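Kuvon questions, answered (mostly by me)

Last updated: February

I get the same handful of messages every time I post about Kuvon, so I finally sat down and put the answers in one place. If yours isn't in the list, write to me, and if it's a good one I'll add it. If it's a wiring question please tell me which version of the board you have, or we'll go back and forth for a week!

What is Kuvon?

It's a small robot arm I'm building to tidy up after me. The job I want it to do is dull on purpose: pick up household stuff from wherever it got left, put the small things on a tray and stand the bigger things up where they belong. The arm itself lives on a bench at Trernwood, the shared workshop I belong to, and a lot of the hand work happens at home. I'm not selling it, I don't have a company, and no, it can't do your dishes.

Who's "we"? You keep saying we.

Mostly me, plus Demetrius Achterberg, who did the elbow and most of the shoulder and who is much better at gears than I am. Esperanza Obi wrote the software that takes in the recordings and turns them into something we can train on. Corentin Huet printed a truly silly number of brackets for us before we got the finger angle right. Anything ugly you see in the electronics is mine.

Why two hand-held grippers? Isn't the point that the robot does it?

It will! But it has to learn from somewhere, and moving the arm by remote control is slow and miserable (I tried it for a month and my wrists hated me). So you hold a gripper in each hand, with a camera on it, and do the chore yourself. The recording shows what the fingers saw and how far open they were. Later the arm gets to try the same kind of motion with the same kind of fingers. It's so much faster than the remote, and you can take the grippers anywhere you can carry a bag.

Why do you use soft surfaces so much? Wouldn't a table be easier?

Much easier, and that's where I started. Everything on a table stays put and sits at the same height, and after a while the arm got pretty good at tables and terrible at everything else. The first time we tried it over a cushion it drove its fingers straight down into the fabric and sat there whining until Demetrius hit the stop button. So now I do a lot of recording on beds and couches. Things lean. Things sink a little.
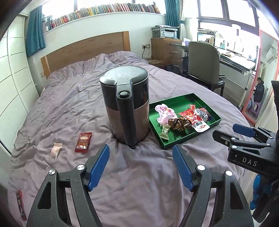

Wrinkles are a pain too, by the way. A fold of cloth between the fingers feels a lot like a thin packet to the motor, and for a while the arm would proudly carry a pinch of blanket across to the drop spot. Esperanza added a check on how far the fingers close at the end of a grab, and that caught most of it. Not all of it. If you have a clever trick for fabric I would love to hear it.

What's the hardest thing to pick up?

Snack wrappers, easily. A full packet is fine, it's basically a pillow. Crumpled foil is awful – it's shiny, it has no real shape, and it changes again as soon as you touch it. Small candies are a close second if they're in clear wrap, and the cameras don't love clear wrap either. Mugs and kettles you'd think would be hard, but a handle is a handle. The trouble there is weight, see the next one.

How much can the arm lift?

An empty electric kettle, yes. A full one, absolutely not, and please don't try it with yours. The elbow sags as soon as it's stretched out with any real load, and I don't want water anywhere near my motor drivers. Demetrius has a new elbow half drawn, and he's been saying half drawn for quite a while now.

What are the finger pads made of?

Rubber. I went through a few kinds before I settled. Too hard and packets shoot out sideways like a watermelon seed, too soft and the pad rolls under when you push. Mine are just barely on the soft side. Wipe them down with a damp cloth now and then, they pick up lint like you wouldn't believe, and a linty pad has no grip at all.

How many recordings do you have?

146 good ones so far. There were more, but I threw out a whole evening's worth when I noticed one gripper's clock was drifting and the left and right hands didn't line up anymore. That hurt. Now I tap the fingers together at the beginning of each recording so there's an obvious moment to line up against. Please learn from me and do this from day one.

Can I send you recordings from my own house?

Yes please! Different rooms help a lot. Keep each one to 3 minutes or less, do one chore all the way through, and don't clean up first. Messy desks and open shelves in the background are great. Do check that you're fine with everything the cameras might catch – mail, screens, mirrors, other people – and ask anybody you share the place with. If you'd like something blurred, tell me the time and Esperanza will do it before it goes in with the rest.

Do you need to be good at this to record?

Nope. Otis Esposito had never touched the grippers before and his second try was usable. Go slower than feels natural and pause a tiny bit before you close the fingers. The one real beginner mistake is turning your wrist so far that the camera stares at your own sleeve, and we've all got a few of those.

Is it safe to leave running?

I don't. The arm has a stop button and a current limit on each joint, and I still stay in the room. It's a home build, with my soldering in it.

What happened to the old version, Vrabec?

Taken apart! Vrabec was my first arm, all hobby servos, and it shook so badly that it could walk itself off the bench. The base plate and the power supply went into Kuvon. Spyros Mujić has the old gripper and says he's going to make a lamp out of it.

Will you publish the plans?

The gripper files, yes, once I've fixed the screw holes that don't line up on the right-hand one (I've been drilling mine out, sorry). The arm will have to wait for that elbow.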